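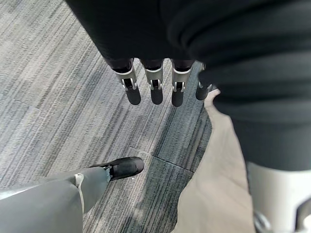

Lisari manipulation group, May update

The cloth-handling work has moved from the bench to the bedroom setup, and the first full comparison is done. The question was whether a policy trained with wrist views plus a head view handles bedding and clothing better than one trained on the head view alone. Both policies use the same network and the same action space. Only the camera inputs differ.

Training data was 2100 teleoperated episodes recorded on the legged platform with the multi-finger hands. We dropped episodes with missing wrist frames or a clock offset between streams, which left 2000. Each policy was then trained 4 times from different seeds, and results are reported per seed.

The wrist views helped most at the moment of grasp. When the fingers close on a fold, the hand hides most of the contact area from the head camera, and the head-only policy tends to lift before it has hold of anything.
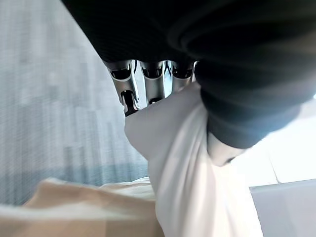

Layered fabric remains the main failure case. If two items lie on top of each other, both policies will often pick up the pair and continue as though they held one. Ewan Innes has added a separation check: after the grasp, the hand lifts a short distance, pauses, and the policy re-estimates how many layers it is holding before going on. The check lengthens each attempt and has so far been run on 2 of the seeds only, so no numbers are given for it yet.

Approach and placement showed little difference between the policies. Both depend on the head view for the position of the bed, the furniture and anything lying on the floor. 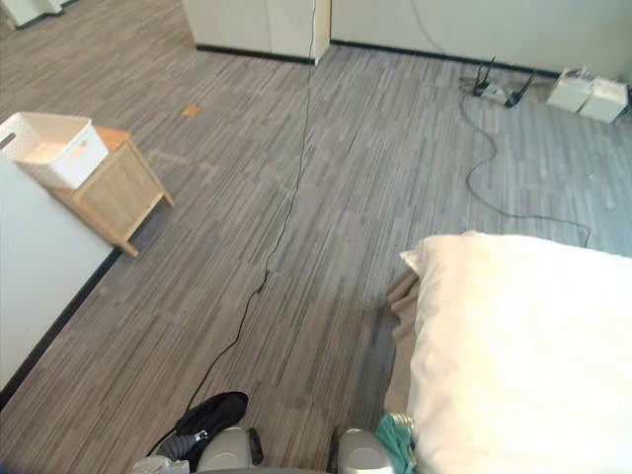 Cables on the carpet are labeled as obstacles in the current set. Thin dark ones are still missed at longer range, and the foot planner keeps its wider margin until that improves.

Next steps are a repeat with the Dolto encoder in place of the present one, and a run with the Barros tactile pads on the fingertips. Episode lists and seed configurations are in the Nusano repository under the cloth branch.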